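The electoral office of the Werholm district will keep its polling hours unchanged for the June council vote, its returning officer said in an interview on May 4, 2025.

Two parties had asked for earlier closing in Gamach ward, where 717 voters are registered at a single station. "The law sets the hours, and this office has no power to shorten them," the officer said. "Any change must come from the council itself."

On the question of late transfers, the officer said that 15 applications had been refused - all of them received after the deadline - and that 6 were under appeal. "Each applicant has been told in writing why the request failed."

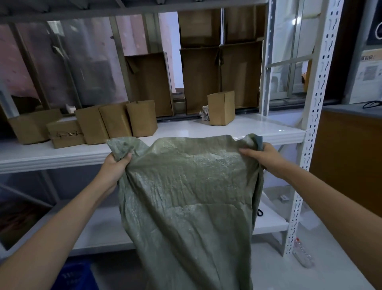
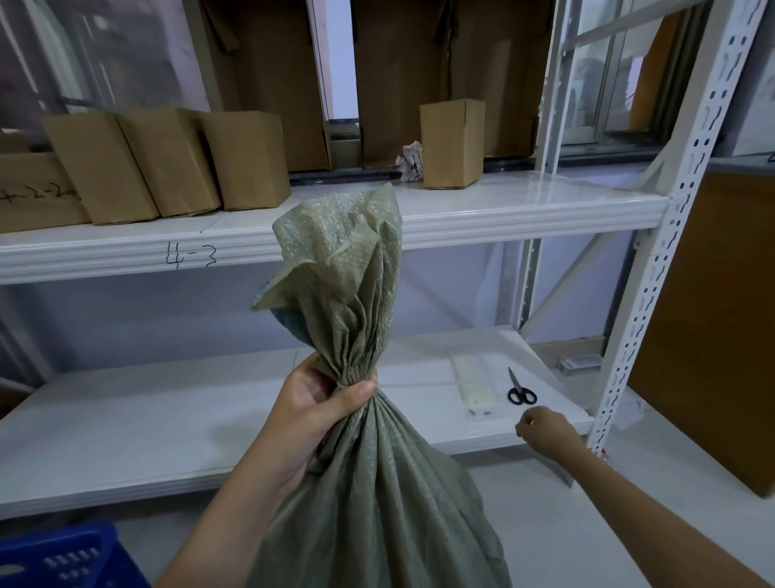

A woven sack held up in front of white metal shelving.

Asked whether party agents would be allowed to follow the count, the officer said they would, provided their names were filed in advance. The count will be held at the Flitus hall, which seats 200.

The officer declined to discuss the complaint over campaign posters in Gamach. "It is before the court, and the court should be left to decide it."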